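Nokden Community Help > Football > Rules and Fair Play

Can a yellow card from the league stage still count in the playoff?

Posted by halfspace_60
Aug 7, 2020

Hello to all. I help with the team sheet for an amateur club in the Priltalen district league, and I have a problem with yellow cards that I can not solve from the rule book alone. I hope somebody here had the same situation in his league.

Our league has two parts. First every team plays the normal league stage, and then the best four teams play a semifinal and a final. In the rule book it is written that a player who collects five yellow cards "in the competition" must miss the next match. Then, two pages later, it is written that "cards shall be cleared at the end of the stage, except suspensions already earned."

Our left back had four yellow cards before the last league match. In this last match he received one more, in minute 88, for delaying a throw-in. So he has five. My understanding is that he earned the suspension before the stage ended, and he must miss the semifinal. But our coach reads it differently. He says the cards are cleared at the end of the stage, the match finished, the stage finished, so the five became zero before anybody could count them. He also says that the other semifinal team, Hurnero, had the same case last season and their player was allowed to play.

My second problem is the referee report. In the report the fifth yellow card is written for number 7, but our left back wears 17. Number 7 is our winger and he was already substituted at that time. Should I tell the league about this mistake, or do I wait until they find it? I do not want to hide something, but I also do not want to make trouble for the team when I don't have to.

The semifinal is in nine days. If we use a player who is not allowed, the rule book says the match is lost 0-3 and there is a fee also. I would like to know:

Does the fifth card count for the semifinal?
Who must correct the report, the club or the referee?
Is there any way to get a written answer before the match?

Thank you for reading such a long message.

bachmann_end
Member, 106 posts

He is suspended. Your reading is right and your coach reads it wrong.

The important words are "suspensions already earned." The suspension is earned in the moment the referee shows the fifth card. It does not matter that it was minute 88 of the last match. The stage ends after the final whistle, and the card was before the final whistle. So first comes the suspension, then the clearing. What is cleared is the count of the players with one, two, three or four cards, so that they begin the semifinal with zero.

Most competitions with a clearing rule are made like this. The purpose is that a player does not miss a final for a small foul with an old count on his back. It was not made to give a free card in the last match.

About the Hurnero player I would be careful. People remember such things badly. Maybe he had four cards and not five, or maybe the fifth was taken away after a protest. And even if the league made a mistake last season, you can not use the mistake as a rule this season. The other club will protest against you on the next morning and they will be correct.

stoppage_and_tea
Member

my opinion just play him. the report says number 7 so officially your left back has four cards. the referee wrote it, not you. in our league they never check anything, we had a goalkeeper registered as born in the wrong century and it was fine for two seasons

corner_flag_notes
Helper, 3,440 posts

I was team secretary for several years in a district league with almost the same text, and later I sat on the side which answers these letters, so I will try to answer all three parts.

The first answer above is correct for the suspension. I will only add that you should look at how your rule book uses the word "match." In some leagues the suspension must be served in the next match of the same competition. In others, it is the next official match of any kind. If your club has a cup match before the semifinal, it is possible that he serves the suspension there and is free for the semifinal. Please check your calendar and the page with definitions, which is usually at the beginning and which is usually read by no one.

Now the report. The second answer is bad advice, please do not follow it. A suspension belongs to the player and does not belong to the shirt number. If the opponents have a video, or if only their captain remembers who took the throw-in, the league can correct the report also after the semifinal. Then you used a suspended player and you knew it. In my league this was treated much harder than a simple error.

There is also a practical side. As the report is written now, your winger has a card which is not his. If he had four before, then on paper he is the one who is suspended, and you lose two players when you should lose one. So the correction can help you.

The referee is the person who corrects the report. The club can only ask for it. You write to the league office, not to the referee in private, and the office sends it to him.
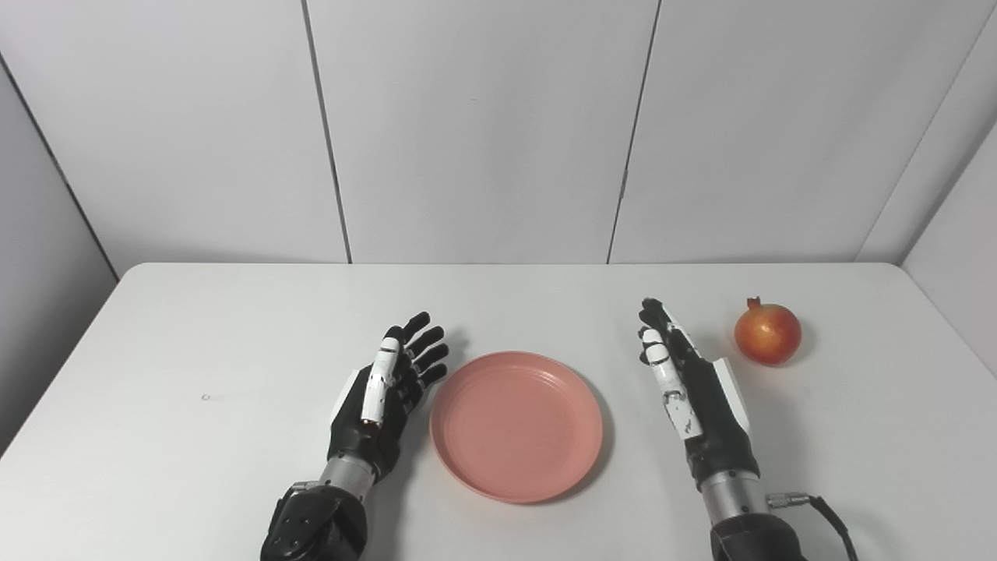

In the letter keep everything short. Give the match, the minute, the number which is in the report, the number which is right, and the minute when your number 7 left the field. The substitution is your best proof, because it is in the same report and was signed by the same referee. Do not write how you feel about the card itself. If you write that the throw-in was not delayed at all, the office will treat your letter as a protest, and for a protest there is normally a fee and a shorter deadline.

For the written answer, put the question about the suspension in a separate letter. When two questions are in one letter, very often only one is answered. I would write something like this:

"Please confirm whether our player (name, registration number) is eligible for the semifinal, after receiving his fifth yellow card in the last match of the league stage."

Ask for the answer by a certain day and leave yourself some days before the match. If you have no answer until then, call the office, and after the call send an e-mail where you repeat what they told you. And if there is still no answer on match day, leave him out. You lose a good left back for one match, but a 0-3 decision is the end of your season.

One more thing for the bench. A suspended player can not be on the team sheet as a substitute either, and in many leagues he can not sit in the technical area. He must watch from the side where the public is. I have seen a club fined for this when they did all the rest correctly.

halfspace_60

Thank you to both who explained it. I looked in the definitions and it says "next match in the same competition," so the cup does not help us. I also checked the winger, he has only two cards before this one, so he is not in danger, but I will ask for the correction anyway.

I wrote the two letters this evening and showed them to the coach. He is not happy, but he agreed that I send them. For left back he wants to try one of our younger players who came to us in May.

corner_flag_notes

Good. Please check that the younger player was registered before the deadline for the playoff. With players who came in May this is sometimes a different list.

halfspace_60

I checked, he is on the list. The office has confirmed that they received both letters. I will write here when there is an answer.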